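Neverau Tableware Hire: Frequently Asked Questions

How do I book?
Send us your date, your delivery address and the number of place settings. We reply with a quote, and the booking is held once you have paid the deposit. Quotes stay open for 12 days.

What is the smallest order you take?
20 place settings. Serving platters and jugs can be added in any number once you reach that.

What is the largest?
We keep 700 settings of the plain white range. The Vasiliu pattern is more limited, with 239 full settings, so please ask early if you want it for a large wedding.

Are weekend rates different?
No. The price covers up to three nights whatever days they fall on. A fourth night is charged at a quarter of the hire price.

Do I have to wash everything before it goes back?
No. Scrape off the food, empty the glasses and put each item back in the crate it came in. Washing is part of the price. Cutlery should go in the gray tubs, loose, with no napkins mixed in.

Do you deliver?
Yes, anywhere in Wilbridge and Herkcombe. Delivery is to a ground floor door. If your hall is upstairs, tell us when you book and we will send a second person, for which there is a charge. You can also collect from our counter.

What happens if something gets broken?
Breakages are charged at replacement cost and taken from the deposit. Keep the pieces if it is safe to do so, and note the number on the return slip. Chips on the rim count as breakages. A plate that was already chipped when you opened the crate does not, provided you call us before the event.

Can I change the number of settings later?
You can add settings at any time if we have them. You can reduce the order up to two weeks before delivery. After that the full amount is due.

When do I get my deposit back?
Returned items are checked and the balance is refunded to the card you paid with, normally within five working days.

Can I see the plates first?
Yes. Call ahead and we will put a sample setting out for you at the counter.

Page updated 29 August 2024
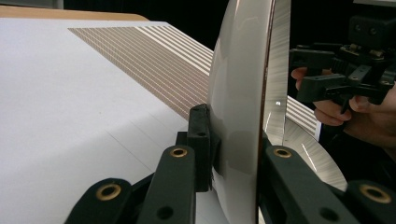

Zamfira Voicu: Does the three nights include the day of delivery? Ours would come the afternoon before the party and we can't be back at the hall until two days after. I'd also like to know if the platters can be delivered with the Vasiliu settings or if they go separately.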